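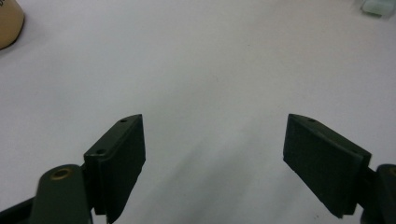

White tabletop, light from above.

Pudstead Rainfall Readings – README

Daily rain gauge readings from the Pudstead district, typed up from the notebooks of Aniela Dudek and checked by Ernő Bíró. Last updated 7/26/20.

Contents

readings.csv – one row per gauge per day
gauges.csv – location and height of each gauge
notes.txt – remarks copied from the notebook margins, spelling left alone

The readings come from 4 gauges. Three are on farms along the Nullville road and one is behind the hall at Sondov. The Sondov gauge sits at about 600 metres and regularly catches more than the others.

Columns in readings.csv

date: day the gauge was emptied, year first
gauge_id: matches gauges.csv
rain_mm: millimetres, one decimal place
flag: blank, or one of the codes below

Flags

T – trace, entered as 0.0
A – accumulated over more than one day
E – estimated from a neighbouring gauge
X – unreadable, rain_mm left empty

Gauges are read at 9 in the morning and the total is entered against the day of reading. If you are comparing with a source that uses the calendar day, shift the dates first. Daylight saving was ignored by all of the readers except the one at Sondov, who followed the clock.

Known problems

The Sondov gauge was moved to the other side of the hall one November to get it clear of a gum tree. Readings before the move look low in a westerly and have not been adjusted. It keeps the same gauge_id.

Older pages are in inches and points. These were converted to millimetres and rounded once, at the end. Monthly totals in the notebooks won't always match the sum of the rows.

Weekend readings are often missing, with an A on the Monday. Don't treat the gaps as dry days.

Use

Free to use and share with credit to both compilers. Corrections are welcome – please give the gauge_id and the date.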